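工单标题：Plurnden 仓库手持终端频繁掉线，Prultumlow 提示“会话已失效”
状态：已解决，保留观察项
优先级：二级
受影响系统：Pleltia 手持终端、Prultumlow 仓储系统客户端、Plurnden 一层无线网络
现场联系人：Danai Chatzigeorgiou
处理人：Yavuz Akgül
无线集成商：Tarawneh

问题描述（现场提交）

拣货员使用 Pleltia 手持终端扫码时，客户端弹出“会话已失效，请重新登录”。重新登录后可以继续作业，但当前拣货任务回到未领取状态，已扫的行需要重扫。故障集中在一层东侧，中午前后最多，早班开始后的一段时间也有。西侧和二层偶发。有线工位和打包台的电脑没有收到同类反馈。

现场已做的操作：重启终端；更换电池；删除无线配置后重新加入；重装客户端。都没有持续效果。其中一台终端换到西侧使用后当班没有再报错，换回东侧后复现。

附：三月服务端日志中 SESSION_LOST 事件 1,697 条，二月同类事件数量很低，未单独统计。

09:12 Yavuz Akgül
接单。先确认范围。请现场提供以下信息：
出错终端的序列号后四位和客户端版本；
出错时终端状态栏有没有无线断开的图标；
三月初有没有改动过无线、交换机、防火墙或者服务器。
服务端这边我自己导日志，不需要现场操作。

09:40 Danai Chatzigeorgiou
序列号清单已上传到工单附件区。客户端版本全部一致，三月没有推送过新版本。状态栏图标没有人专门看过，我让东侧的班组下次出错时留意。
改动方面：三月初 Tarawneh 远程升级过无线控制器和接入点的固件，当天验收时用笔记本测过网速，正常。交换机和防火墙没有改动记录。

10:05 Yavuz Akgül
服务端日志初步结果。SESSION_LOST 由服务端在心跳超时后写入。客户端周期性发送心跳，服务端等待应答确认，超时阈值配置为 400 毫秒，连续 2 次超时即判定会话丢失并释放任务锁。任务回到未领取状态就是这一步造成的，和现场描述一致。

数据库侧没有慢查询与事件时间对应，应用服务器的处理器和内存占用正常，线程池没有排队。服务端自身造成超时的可能性暂时排除。

按终端统计，事件分布在绝大多数终端上，没有明显集中在某几台，电池或单机硬件问题也可以放到后面。按接入点统计需要控制器的关联记录，已向 Tarawneh 申请只读账号。

10:48 Yavuz Akgül
只读账号到了。把 SESSION_LOST 的时间与控制器中终端的关联记录对齐。控制器时钟比应用服务器慢，两边没有用同一个时间源，对齐前先做了偏移修正。这一点单独记下来，后面需要改。

对齐后的情况：
第一类，事件发生时终端正在从一个接入点切换到另一个接入点，切换过程完整走了一遍认证。
第二类，事件发生时终端没有切换，一直关联在东侧的同一个接入点上，频段是 2.4 GHz，重传率很高。

第一类在全天都有。第二类几乎都在中午，接入点为 AP-E3 和 AP-E4。两类要分开查。

另外有一个异常：这些终端支持 5 GHz，按设计文档应当优先走 5 GHz。目前大部分终端挂在 2.4 GHz 上。

11:20 Danai Chatzigeorgiou
班组反馈，出错时状态栏的无线图标一直是满格，没有断开。有一位拣货员说弹窗之前扫码声音会先变慢，扫一下要等一会儿才有确认音。
AP-E3 在东侧休息室外墙，AP-E4 在休息室斜对面的立柱上。

11:34 Yavuz Akgül
图标满格与第二类吻合。图标反映的是接收到的信号强度，与信道是否繁忙无关，信号强而信道被占用时终端仍然显示满格，发包则一直退避和重传。

休息室里有什么用电设备，请列一下，特别是工作在 2.4 GHz 附近的：微波炉、无线监控、无线耳机底座、老式无绳电话。微波炉请看铭牌功率。另外请在 AP-E3 下方跑一次长 ping，目标用网关，再跑一次目标为应用服务器，两份都保存。测试从午休前开始，到午休结束后停止，中间不要换位置。
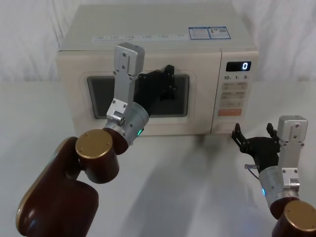 长 ping 请用固定的包长，不要用默认参数，脚本放在共享目录的“现场测试”文件夹里，双击运行，输出会自动带时间戳。如果终端锁屏会进入省电状态，延迟数据就不能用，测试前把锁屏关掉，测完恢复。

13:52 Danai Chatzigeorgiou
两份结果已上传。休息室设备：冰箱、电热水壶、微波炉，铭牌输出功率 700 W。没有无线监控，没有无绳电话。
午休期间微波炉基本没有停过，大家排队热饭。

14:15 Yavuz Akgül
结果分析如下。

到网关和到应用服务器的延迟曲线形状一致，抖动发生在无线段，有线段没有贡献。午休前延迟平稳，午休期间出现成簇的高延迟，每一簇持续时间与热一份饭的时间相近，簇内多次超过 400 毫秒，并有丢包。午休结束后恢复平稳。

控制器上 AP-E3 的 2.4 GHz 射频当前在信道 11。微波炉泄漏的能量通常落在 2.4 GHz 频段的中高部分，随市电周期通断，信道 11 属于容易受影响的位置。终端在这种环境下不会掉关联，但重传会累积，叠加到心跳上就会超时。

需要说明的是，这个量级的泄漏属于家用设备的常见水平，不代表设备有故障。它也不能解释为什么三月才开始出现。请确认这台微波炉是什么时候放进去的。

14:22 Danai Chatzigeorgiou
一直在休息室，我到岗之前就有。没有换过，位置也没有动过。

14:30 Yavuz Akgül
收到。那么变化点仍然在无线侧。重点查固件升级前后的配置差异。已请 Tarawneh 提供升级前的备份文件。

15:47 Yavuz Akgül
拿到备份，与当前运行配置逐项比对。无关的格式变化略去，有意义的差异如下。

频段引导：升级前为“优先 5 GHz”，当前为“关闭”。
802.11r 快速漫游：升级前在仓库业务 SSID 上启用，当前为未启用。
2.4 GHz 发射功率：升级前手动设为低档，当前为自动，实际运行在高档。
2.4 GHz 最低速率：升级前禁用了低速率，当前全部开放。
信道：升级前为手动规划，当前为自动选择。

升级日志里有一行提示，旧版射频模板与新版格式不兼容，已套用默认模板。该提示级别为“信息”，没有产生告警。验收用的是笔记本，站在原地测速，不涉及漫游，也没有检查终端所在频段，所以没有发现。

这几项合起来可以解释两类现象。引导关闭，加上 2.4 GHz 功率偏高，终端倾向于停留在 2.4 GHz，中午受到干扰，对应第二类。快速漫游未启用，每次切换都要到认证服务器走完整流程，切换时间超过心跳阈值，对应第一类。早班开始时终端集中领出并沿通道移动，漫游密集，与现场说的早班时段吻合。

15:58 Danai Chatzigeorgiou
能不能先把微波炉挪走，明早还有一批大单。

16:06 Yavuz Akgül
可以挪，作为临时措施，但只对中午那一类有效，早班的问题不会减少。建议今晚直接恢复配置，变更窗口由你定。恢复期间东侧接入点会重启射频，终端会短暂掉线，需要避开作业。

16:10 Danai Chatzigeorgiou
晚班 21:30 交接，交接后东侧没有作业。可以从 21:40 开始。微波炉先不动。

变更方案（16:45 提交）

一、导出当前运行配置并保存，作为回退点。
二、新建射频模板，按升级前的数值逐项录入，不导入旧文件。旧模板格式已确认不兼容，强行导入有再次落回默认值的可能。
三、先在 AP-E3 上应用，用一台终端验证关联频段和漫游，通过后再应用到其余接入点。
四、业务 SSID 启用 802.11r。启用前核对终端固件版本是否支持，Pleltia 的支持列表中包含现场使用的型号，但要求客户端侧打开对应选项。
五、控制器时间源改为与应用服务器一致。
六、回退条件：任意一台验证终端无法加入业务 SSID，或者打包台的打印机掉线后不能自动恢复。

Tarawneh 已审阅，意见一条：打包台的标签打印机只支持 2.4 GHz，并且不支持 802.11r，部分旧固件在看到 802.11r 的信标字段后会拒绝关联。建议打印机使用单独的 SSID。采纳，方案增加第七步，打印机迁移到设备专用 SSID，该 SSID 不启用快速漫游。

21:40 Yavuz Akgül
变更开始。回退点已保存。

21:52
AP-E3 应用新模板。验证终端重新关联，频段 5 GHz，信号正常。长 ping 平稳。

22:03
漫游测试，终端由 AP-E3 走向 AP-E4，再返回。第一次切换仍然是完整认证。检查终端设置，快速漫游选项默认关闭，与支持列表的备注一致。打开后重测，切换走快速流程，心跳没有超时。

22:10
通过终端管理平台批量下发该选项。在线终端全部返回成功，关机和在充电座里离线的终端会在下次上线时接收。

22:25
其余接入点应用新模板。

22:38
打印机迁移。一台打印机没有自动加入新的 SSID，现场检查发现其配置页里保存的 SSID 名称末尾多了一个空格，手工修改后恢复。

22:50
控制器时间源修改完成，与应用服务器核对一致。
变更结束，没有触发回退。

次日 07:35 Danai Chatzigeorgiou
早班已开始。到目前为止没有人报掉线。有一台终端扫码反应慢，我看了是夜里没放好，没有充上电，也没有收到昨晚的设置，重新上线后正常。

次日 13:40 Danai Chatzigeorgiou
午休结束。东侧没有弹窗。微波炉照常使用，没有挪动。按你的要求在 AP-E3 下又跑了一次长 ping，已上传。

次日 14:02 Yavuz Akgül
午休时段延迟没有再出现成簇抖动，测试终端全程在 5 GHz。

服务端仍有少量 SESSION_LOST，逐条查看，来源为两种情况。其一是用户直接关机或者电池耗尽，属于正常行为。其二集中在装卸口外侧，终端被带到雨棚下面，那里 5 GHz 覆盖较弱，终端退回 2.4 GHz 后信号也在边缘。装卸口外侧不在原始覆盖设计范围内，需要的话另开工单做勘测，本工单不处理。

关于心跳阈值
400 毫秒、连续 2 次的判定对无线客户端偏严。这组参数来自有线工位的默认配置，终端上线时没有单独调整。无线恢复之后它不再频繁触发，但以后任何一次短时干扰都会直接变成任务丢失，影响比干扰本身大。已向 Prultumlow 支持提交请求，询问能否按客户端类型分别设置，以及会话丢失后任务锁能否延迟释放。在得到答复之前不修改生产环境的数值，避免锁释放变慢后出现两人领取同一任务的争用问题。

五天后 10:18 Yavuz Akgül
Prultumlow 支持答复：当前版本可以按客户端类型分别设置心跳参数，任务锁延迟释放要等下一个版本。手持终端类型的参数先在测试环境修改，由 Danai 安排两个拣货员配合验证重复领取的情况，结果另附。

五天后 16:30 Danai Chatzigeorgiou
测试环境验证完成。终端断网后在超时范围内恢复，任务保留，已扫的行不需要重扫。超出范围后任务释放，另一台终端可以领取，原终端恢复后收到“任务已转移”的提示，没有出现两台同时持有。

五天后 17:05 Yavuz Akgül
生产环境参数随本周例行维护一并修改，有线工位类型保持不变。

根本原因
无线控制器固件升级时旧版射频模板不兼容，系统套用默认模板，造成频段引导关闭、快速漫游未启用、2.4 GHz 功率和速率设置丢失。终端大量停留在 2.4 GHz，并在漫游时执行完整认证。休息室方向的 2.4 GHz 干扰和过严的心跳阈值放大了影响。

后续事项
Tarawneh：今后固件升级后提交运行配置与升级前备份的差异比对，作为验收附件。负责人待 Tarawneh 指定。
Plurnden 现场：验收测试增加手持终端漫游一项，路线为东侧通道往返，测试时登录 Prultumlow 测试账号。负责人 Danai Chatzigeorgiou。
二线支持：监控增加“业务 SSID 上 2.4 GHz 终端占比”指标，超过阈值发告警。阈值先观察一个月再定。负责人 Yavuz Akgül。
二线支持：检查其他站点的控制器是否也套用了默认模板。已查完，其他站点尚未升级，升级计划暂停，待新模板导出后再排期。
文档：无线设计文档补充打印机专用 SSID 和终端快速漫游选项的说明，旧版本归档。

工单关闭条件：生产环境参数修改后连续五个工作日没有同类报障。
关闭人：Yavuz Akgül
现场确认：Danai Chatzigeorgiou，已确认。装卸口外侧的覆盖问题另行提单。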